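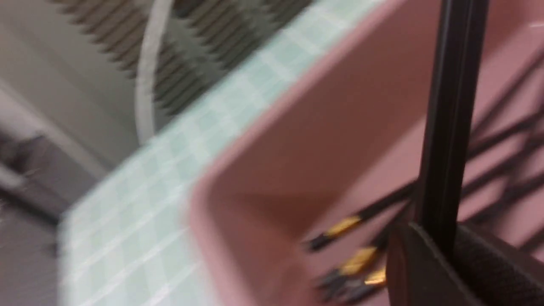
Black cables with gold-coloured connectors in a pink plastic bin.

Home | Docs | Data | Issues | Contact

# Marar edge-finish log

Readings from a flame polisher and a saw at the Plestville workshop, one row per acrylic edge. Kept by Fumiko Morikawa and Bastien Pons. Please read the problems before you plot anything.

## What is in it

3381 rows in `edges.csv`. The raw log had 3780. The missing ones were taken out by Bastien, mostly for having no sheet thickness, and they are in `dropped.csv` if you don't trust his judgement. I checked a few and would have kept some.

- `edge_id` -- one per edge, never reused
- `sheet_mm` -- thickness as printed on the wrapper, not measured
- `feed` -- torch travel speed in mm per second
- `saw_blade` -- A, B or blank
- `haze` -- 0 to 20, lower is clearer
- `crazed` -- y/n, checked the next morning

## How haze was scored

By eye, against a strip of sample edges. Fumiko scored most of them and Jérémie Courtois did the rest. Their scores on the same edge can differ by four, so I would not read much into a difference of one or two. The scorer's name was not saved before September, which was a poor decision and can't be mended now.

## Claims I would be careful with

The Sorkatwood sales sheet says a slower feed "always" gives a clearer edge. Our rows don't show that. Slow feed on thin sheet gives rounded corners, and rounded corners were not scored at all, so the thin sheets look better in this table than they did on the bench.

Gaspard Moulin thinks blade B causes the crazing. Perhaps it does. Blade B was also used almost entirely on cast sheet from one supplier, and the table can't tell those two apart.

## Loading it

 python load.py edges.csv --min-sheet 3

The loader skips blank blades without a warning. Pass `--keep-blank` if you want them. There is a test file of 200 rows called `small.csv` -- it was picked by hand, so don't quote averages from it.

## Not covered

Laser-cut edges, coloured sheet, anything bent after polishing. The Mika torch was only used for setting up and has no rows.

## Changes and corrections

Send them to Jacqueline Poulain with the `edge_id`. "The numbers look wrong" is not enough for her to go on.

Related
- Marar saw feed tables
- Notes on annealing before gluing
- Sorkatwood torch tip sizes
- Plestville workshop: older logs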